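Allholm returns bench - progress note for Gendovance, April

Quick one, full numbers to follow when the spreadsheet is fixed.

Two-arm cell is running on the day shift. Handles soft toys and mixed game parts only, everything else still goes to the hand tables. Aim was 300 items a shift, we're at about 200. Soft stuff is slow - arms hesitate on sleeves, scarfs, anything that bunches up.

People side. 3 of the sorters now trained to run the cell, reset it and log the misses. No jobs cut, hours unchanged. Less bending and reaching, more watching a screen, and not everyone likes that trade. Two asked to rotate back to the hand tables after lunch, which we agreed to. Pay grade for cell operators still not settled - need an answer from you before teh next intake.

Pranus software update went in late, lost most of a morning. Yip site wants to visit, told them May.

Still open: spare gripper fingers, a second stop button on the aisle side, better chairs. Small loose parts like chips and chess pieces are next, once the plush work is steadier. 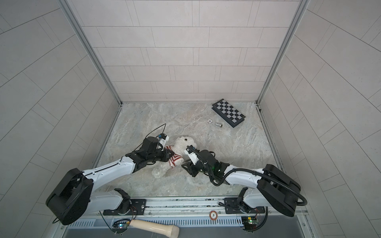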